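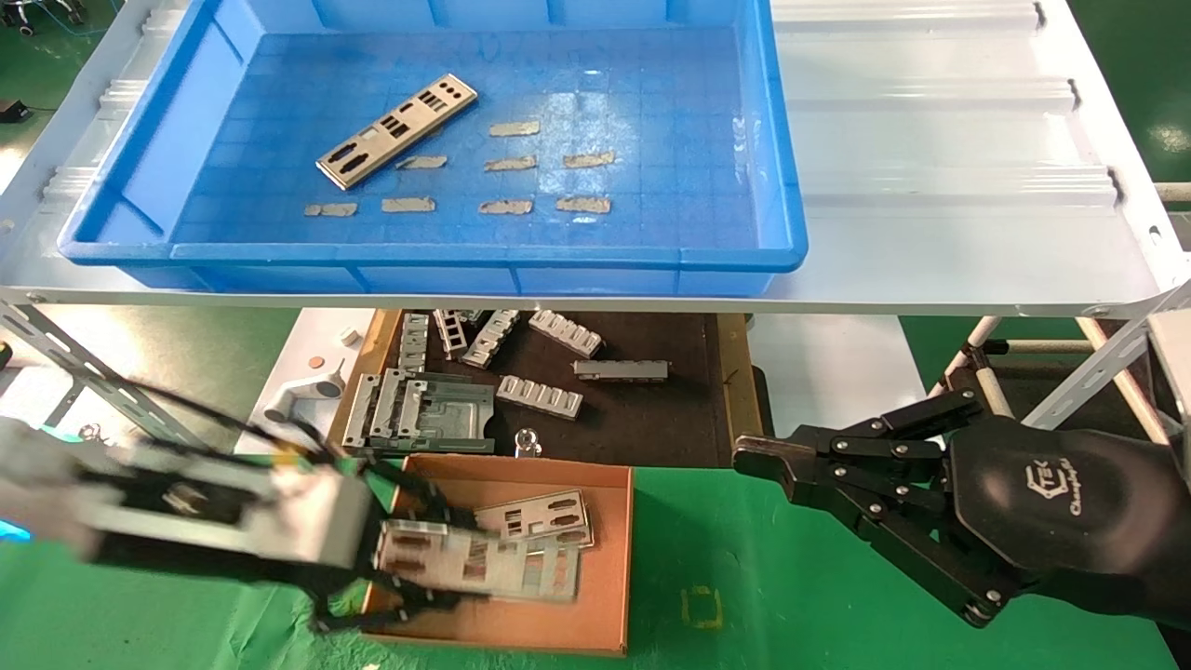 Parts sorter and packer (part time)
Rurko, Unit 31
Hours: 24 a week, mornings
Start: April

Rurko takes in computer parts from offices and repair shops, sorts them and sends them back out to people who build and mend PCs. We are looking for one person to join the small parts bench.

The work

Most of what comes to the bench is metal: I/O shields, brackets, connector housings, cover plates. It arrives mixed. You will sort it into trays, check each piece against the order sheet and put it in the right box. Shields are the bulk of it. They look much alike until you check the cutouts, and a shield with one opening in the wrong place is no use to the customer. We keep a set of reference shields at the bench and you will be shown how to use them.

You will also:
- pack orders in cardboard boxes and label them for the 2 pm collection
- put aside bent or scratched parts for the scrap bin
- keep the shelves and trays in order and wipe the trays out at the end of the shift
- enter stock counts on the computer (basic typing is enough)

The bench is arranged on two levels of shelving above a packing mat. You can sit or stand. Some edges are sharp and we supply gloves, but many people find the smaller pieces easier without them. Full boxes are heavier than they look, so there is some lifting.

What we ask for

Good close-up eyesight, with glasses if you wear them, and steady hands. You should be happy doing the same kind of task for a whole morning. Experience of warehouse, electronics or stockroom work is useful but not required. Training takes around two weeks and is paid at the full rate.

What we offer

Paid holiday, a pension, free parking and a kitchen shared with Brisosport next door. The 52 bus stops outside the gate. Overtime is sometimes available in the weeks before Christmas and is never compulsory.

How to apply

Recruitment is handled for us by Estia. Forms are available at their front desk or from our office between 9 am and noon. Please quote reference 54 and give the earliest date you could start. A CV is welcome but you do not need one.

Shortlisted applicants will be invited for a one-hour trial at the bench, which is paid. Please wear closed shoes.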